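Rident 4 tyre changer: a long-term review

I run a two-bay garage in Omcombe, and until last November I had a tyre changer that was older than my apprentice and considerably more reliable. Then the turntable started slipping, the pedal box began to leak oil onto the same square foot of floor every night, and the chap who used to service it retired to somewhere with no phone signal. I had to buy a new one.

I looked at three. The Brukholm was lovely and cost as much as a decent used van. The Ibarra was cheap and felt it; the bead breaker arm had a wobble I could feel from across the showroom. The Rident 4 sat in the middle, which is how most garages in this country end up equipped. It came to £3,456 delivered, including the assist arm, which the salesman described as optional and which you should treat as optional only if you dislike your lower back.

What you get

It's a swing-arm semi-automatic with four clamping jaws, a side shovel bead breaker, an inflation gauge on a hose and a right-hand assist arm. Three pedals at the front. Single-phase motor, so it runs off an ordinary supply, and you'll want a compressor that can keep up. Mine can, mostly, unless somebody is on the air gun in the other bay, at which point the bead breaker goes about its work like a man pushing a wardrobe upstairs.

It arrived on a pallet, on its side, with the column bolted in a position that made no sense until I had taken it off and put it back on twice. The manual has been translated by someone with a strong sense of rhythm. "Do not let the hand be with the bead" has become a saying in our workshop. The diagrams are good, though, and everything needed was in the box except one air fitting, which was the wrong thread. I had the right one in a drawer. I've had it in a drawer since I opened, waiting for this.

Bolting it down took a morning. Do bolt it down. The machine is heavy enough that you'll be tempted to leave it standing loose for a day or two to see where you like it, and the first stubborn van tyre will have it walking towards the door.

Breaking the bead

The shovel is the best thing on the machine. It has a decent curve to it, a plastic cover that hasn't split yet, and the arm opens wide enough for anything I see in a normal week. On ordinary car tyres it's quick and quiet. On a 4x4 tyre that has spent six winters rusting itself to a steel rim you'll need three or four goes round, with plenty of soap, and a radio station you like.

The pedal has proper control over the last few inches, where the old one had two settings, off and violence. That matters with alloys, where customers can see a mark the size of a grain of rice on a wheel they have kerbed on every corner in the county.

Clamping

Jaws will take a wheel from the inside or the outside. You set the range by moving them between two sets of holes, and this is the first proper grumble. It's four bolts every time, and the bolts are just slightly too deep for the spanner Rident supplies. A 14-inch steel wheel and a big alloy won't both fit on the same setting if you clamp from the outside, so on a mixed day you're forever swapping. The Brukholm does it with a spring pin. I think about that spring pin more than I'd like.

Jaw protectors come as a set of clip-on plastic covers. They clip on. They also clip off, usually as you're lowering an expensive wheel. I bought a second set in the spring, and those have been better, so perhaps mine were made late in the afternoon.

The head and the arm

The mounting head comes in steel with plastic inserts, and there's a full plastic one you can buy as an extra. Get the plastic one if you do a lot of alloys. The lock on the vertical shaft is a hand lever with a cam, it lifts the head a couple of millimetres clear of the rim as it locks, and it has held its setting since I adjusted it in the first week. I check it on the first job each morning all the same.

The assist arm does what it should. The roller pushes the sidewall down into the well ahead of the head, and stiff low-profile tyres that used to need two people and some language now need one person and less language. It doesn't reach quite far enough on the biggest wheels, so you finish the last bit with a bar and a bead clamp as our ancestors did. Run-flats are possible. I wouldn't call them a pleasure, and I charge extra.

Inflation

The gauge read low out of the box by a noticeable amount against my calibrated one. Rident sent another, free, and that reads correctly. I still use my own for the final setting, and would whatever the machine. The hose is too short. All hoses on all tyre changers are too short, and I assume there is a trade agreement about it.

Living with it

After 100 wheels I'd stopped thinking about where the pedals were. After a good deal more than that, the turntable still turns both ways without complaint, the motor has never tripped, and the paint has come off in every place a boot can reach. The lubricator on the air line needs topping up more often than the manual says. Drain the water trap at night. You won't, but I've told you.

Service has been a mixed bag. The gauge was dealt with in a couple of days. A query about the turning valve, which had begun to hiss, took three emails and a phone call before I got someone who had met the machine in person, and he was excellent: he told me which seal, where it sat and which way round it went, and the part turned up in a padded envelope. Ten minutes with the side cover off and it was silent again. I'd like the first two weeks of that to have gone differently.

Side panel screws, incidentally, are of three different lengths. Put them on a magnet in the order they came out. I'm still one short.

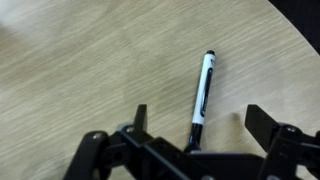
A reader from a mobile fitting outfit wrote in after the first version of this review to say I'd been too kind about the jaws. He has run a Rident 4 in the back of a van for a year and reckons the outer jaw slides want stripping and greasing every couple of months, or they begin to close unevenly and the wheel sits a hair off centre. He also said the spanner they supply is best used for opening paint tins.

He's right on both counts, as it happens. I had the slides apart the weekend after his message and found a fair bit of grit packed into one of them. Mine hadn't begun to close unevenly, but it was thinking about it. I've now put the job on the wall chart between the compressor service and the two-post lift inspection, and bought a longer spanner, which I should have done on the first day.

Two other things people have asked. Yes, it will do motorcycle wheels, with the adaptor set, but I don't do enough of them to say how well. And no, I haven't tried the version with the tilting column. It takes up less room at the front and more behind, and I have a wall behind.

Would I buy it again

Probably. If you fit tyres all day long, spend the extra on the Brukholm, enjoy the spring pin and don't write to tell me about it. If you do a dozen wheels a month between services and brake jobs, the Ibarra might see you through, though I'd want to try that wobble on a proper tyre before handing over any money. For a small garage somewhere between the two, the Rident is solid, it's repairable with normal tools, and the things wrong with it are the kind you can swear at and carry on.

Good: bead breaker, head lock, assist arm, parts supply once you've found the right person.

Less good: four bolts per jaw change, clip-on covers, first gauge out of the box, hose.

Four stars out of five. It would have been four and a half, but I've just been to look for that screw again.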